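El simulador también necesita reglas

Llevo un par de semanas discutiendo con medio equipo por culpa de una norma que todavía no existe, y como en la oficina ya me huyen cuando saco el tema, lo suelto por aquí. La cosa va de simulación. Más en concreto, de qué deberíamos exigirle a un entorno simulado antes de dejar que alguien diga, tan tranquilo, que su robot de dos brazos «ha pasado las pruebas».

Vengo del mundo de la máquina de verdad, la de la valla y la seta roja. En Wirthorpe, donde empecé, no movías un brazo sin una hoja firmada. Era pesadísimo (teníamos carpetas para aburrir) pero sabías quién había probado qué, y en qué condiciones. Luego me pasé a la simulación y me encontré con una alegría tremenda: cada cual se monta su habitación, elige sus muebles, lanza 600 episodios durante la noche y por la mañana enseña un porcentaje precioso. ¿Y la habitación? Pues la que había. ¿Y la postura inicial? La de siempre. ¿Y dónde está escrito cuál es la de siempre? Ah.

Anel Ndlovu, que me lleva la contraria en casi todo, defiende que meter papeleo aquí es matar lo bueno que tiene el simulador, que es poder equivocarse gratis. Y oye, tiene parte de razón. Para trastear no quiero ni un formulario. Pero en cuanto el resultado sale por la puerta y va a un informe, a un cliente o a una comparativa, la cosa cambia. En julio revisamos una entrega para Lirnance: de 307 episodios, 30 no llevaban guardada la semilla. ¡Treinta! No había forma de repetirlos. En un taller eso sería una pieza sin número de lote y se iría derechita a la caja roja.

Mi propuesta es bastante modesta. Que cada episodio guarde la semilla, la versión de la escena, la postura de partida de los dos brazos y lo que ve la cámara del robot, torcido o no. Lo de la cámara es lo que más me discuten, porque ocupa. Wumpini Laryea calculó que para 200 episodios el disco se nos iba a quedar tiritando, y propuso guardar solo el primer fotograma y los fallos. Me parece un acuerdo decente. Lo que no me vale es la vista bonita, la de la cámara flotante que lo enseña todo desde arriba, porque con esa el robot no decide nada.
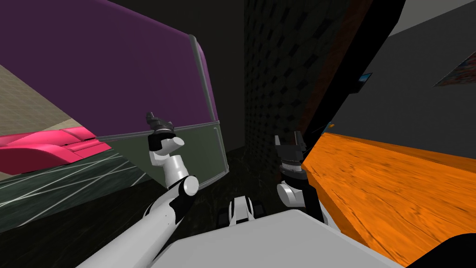
Y luego está el asunto de los fallos, que da para otra bronca. Hay quien descarta los episodios en los que los brazos arrancan mal colocados, «porque eso en la realidad no pasa». Madre mía si pasa. Yo los contaría todos, y si alguien quiere quitar alguno, que lo deje por escrito con su nombre al lado. Nomvula Mokgethi añadiría una segunda persona que lo apruebe; a mí con una me basta de momento, aunque reconozco que en Ledbridge lo hacen a pares y no se les ha hundido el techo.

¿Que todo esto va a retrasar entregas? Un poco, claro. El primer mes vamos a refunfuñar todos, yo el primero. Ya tengo un borrador de página y media, y se lo he pasado a Anel para que lo destroce a gusto. Si en vuestro equipo usáis algo parecido, mandádmelo, aunque sea una hoja de cálculo fea.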